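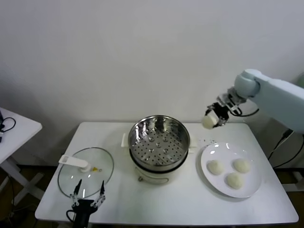
Does the robot know when it's done, or does it just play back one long motion it has memorized? A reader sent us that on Sunday, and it's such a good place to begin that we moved it to the top of the page. Plirnine doesn't play anything back. It looks at the table, picks the next short step (grasp a bun, carry it, let it go), and then looks again before it picks another. If somebody slides the plate over a little between steps, the next reach goes to where the plate is now.

What is Plirnine, in plain terms?

It's the training method our group at Ititz has been working on for long kitchen tasks, the kind where lots of small moves have to follow each other in a sensible order. We trained it on 3,838 demonstrations, all of them done by people driving the arms by hand, and we cut each one up wherever the gripper opened or closed. The older method, Trolon, learned from whole recordings, and it tended to get lost if one grasp went badly near the start.

Why steamed buns, of all things?

We get this one a lot! Buns are soft and pale, and they all look pretty much alike, so the camera doesn't have much to hold on to. Squeeze too hard and you leave a dent. Squeeze too gently and the bun drops on the way to the steamer.

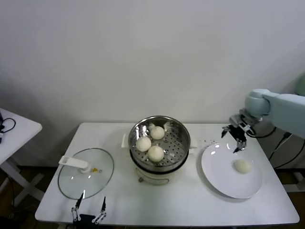

The other reason is that loading a steamer basket gets harder as you go. The first bun can land nearly anywhere, but after that each one needs a free spot, and the fingers have to open without nudging a neighbor. That's where most of our mistakes still happen.

How well does it work?

Over 100 test runs, Plirnine filled the basket without help in roughly three out of four. Trolon managed a bit under half on the same setup. The lid is a separate skill and isn't part of that score.

Can I try it on my own arms?

We hope so, once the Vashisht toolkit is cleaned up. We're aiming for April, and the notes on gripper force will go up with it.

Share this page
100 shares

3 comments

mornington_k
Did you try cutting the demos by time instead of by gripper events?

dumplingfan
Please do the folding next. I'd watch that all day

Ititz team
@mornington_k We did, with 2-second pieces, and it was worse on grasps. We'll add the table when we get a minute.

Search FAQ Go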